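Brutondale Furnished Room Programme
Progress report to Plakier: Work Package 2, clothing and bed linen
Date of report: 2022-04-19

1. Position at the reporting date

Work Package 2 covers the folding, sorting and putting away of everyday clothing in a single furnished bedroom, with the bed as the only working surface. The package started in February. The written method is at its second draft, the garment stock has been bought in and labelled, and the sessions on the bed are under way in the Hinds room. The storage part of the package is behind plan and is dealt with in section 5.

Spending is within the agreed heading. No transfer between headings is requested in this report.

2. Garment stock

The agreed stock of 200 items is complete. It is made up of t-shirts, shirts, light trousers, towels, pillowcases and a smaller number of mixed items such as scarves and aprons. Plain colours were chosen for most of the stock. The blues and greys were over-supplied in the first delivery and a part exchange was arranged for lighter shades, at no charge to the programme.

All items were washed once before use. New cotton holds the factory crease and folds more readily than cotton that has been through a household wash, and the method is meant for the second kind. Shrinkage on the t-shirts was uneven, and 12 of them have been moved to a lower size band as a result. The stock list held by Plakier should be read with that change in mind. A corrected copy is attached at Annex A.

Labels are sewn into the side seam. The iron-on labels tried first stiffened the fabric at the hem and altered the way the lower edge lay when turned up.

3. Method, second draft

The first draft assumed a table at waist height. This was dropped at the planning meeting, as most of the rooms the programme is concerned with have no table of the size needed and residents fold on the bed in any case. The second draft is written for the bed throughout.

The t-shirt sequence now runs as follows. The shirt is picked up by both sides and drawn out level until the front is flat. It is laid on the sheet with the neck away from the person folding. One side is brought in to the centre, with the sleeve turned back along the fold, and then the other. The hem is brought up to the neck and the shirt is halved once more. Corners are squared by hand at the end and at no earlier stage.

Towels and other plain rectangular pieces follow a shorter sequence. A long edge is set straight first and every later fold is taken from it. A piece that has been dropped on the bed in a heap is opened out fully before any fold is made. Partial opening was allowed in the first draft and has been removed, as it left hidden layers in the middle of the stack.

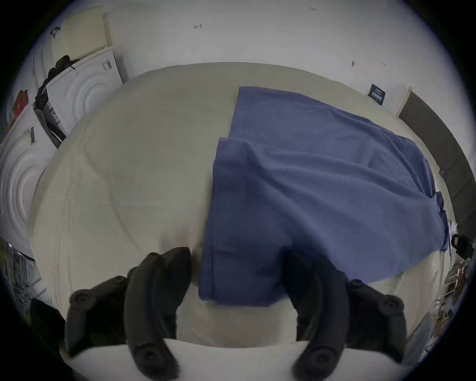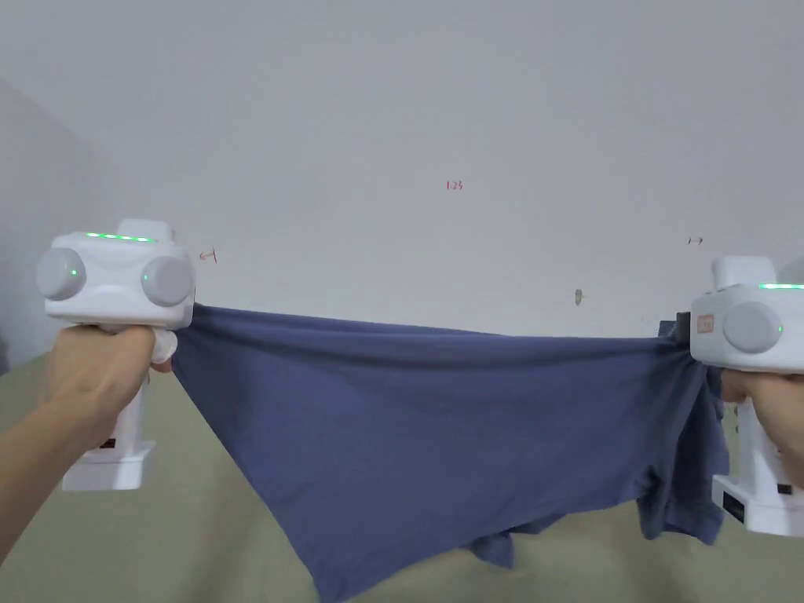
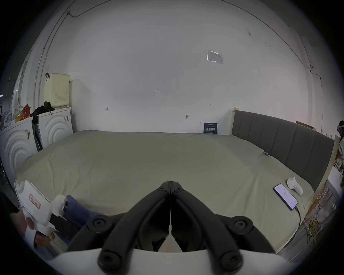 4. Findings to date

4.1 Bed surface. The mattress gives under the hand. On a table, pressing along a fold sets it; on a mattress, the same pressure pushes the cloth into a hollow and the fold opens again once the hand is lifted. The method now calls for a stroke along the fold with the flat of the hand and no downward pressure. Results for t-shirts improved. Results for towels did not change to any useful degree.

4.2 Sheet. Wrinkles in the sheet are carried into thin garments laid over them. Smoothing the sheet before each item was tried and found to be too slow. It is now smoothed once at the start and again when the pile is half done. Fitted sheets keep their position better than flat ones, which creep towards the person folding and need to be pulled back.

4.3 Size of the finished fold. The draft standard allows a difference of 20 mm between the widest and narrowest item in a stack. Shirts with a collar fail this more often than anything else in the stock. Two options are open: a wider allowance for collared items, or a separate stack for them. The second is preferred on present evidence, though it takes more shelf length.

4.4 Small items left on the bed. Bedrooms in use collect phones, cables, clips and similar things on the bed, and a folding area cleared entirely of them would not reflect normal conditions. The instruction is to keep the area directly in front of the person free and to leave the rest where it lies. Anything that would be covered by a growing stack is moved to the headboard end.

4.5 Colour. Dark items placed on dark bedding are harder to square up, as the edge is not easily seen. Pale bedding is recommended for navy and black items. The same difficulty arises the other way round with white pillowcases, for which no change is proposed.

5. Storage

The Veltano shelf inserts were due before the sessions on the bed began. The first set came with the wrong depth and was returned. The replacement set fits the wardrobe but sits proud of the door runner at one side, so the door does not close fully. Packing pieces have been ordered.

Until this is settled, finished stacks are being kept in lidded crates. This is adequate for holding the stock but tells us nothing on how well a stack survives being slid on to a shelf and taken off again, and that test forms the larger part of task 2.4. Task 2.4 should therefore be treated as not started.

6. Records

Session sheets are complete for 39 sessions. Each gives the item types handled, the bedding in use, the order of folding and any item that had to be opened and folded again. Early sheets did not separate refolds caused by a poor first fold from refolds caused by a stack falling over. The two are now entered in different columns. The early sheets cannot be corrected after the fact and have been left out of the refold totals in Annex B.

7. Work in the next period

Finish the collared shirt sessions and fix the stack rule for section 4.3.
Fit the packing pieces and begin task 2.4.
Extend the method to duvet covers, which need two people or a change of approach. A single-person sequence using the foot of the bed as a fixed edge has been drafted but not tried.
Reissue the method as a third draft, with line drawings in place of the present text for the sleeve fold.

8. Decision requested

Plakier is asked to agree that the end date for task 2.4 may move by one reporting period. The end date of Work Package 2 as a whole is unaffected provided the shelf inserts are usable when the duvet cover sessions start.

Annex A: Corrected stock list
Annex B: Refold totals by item type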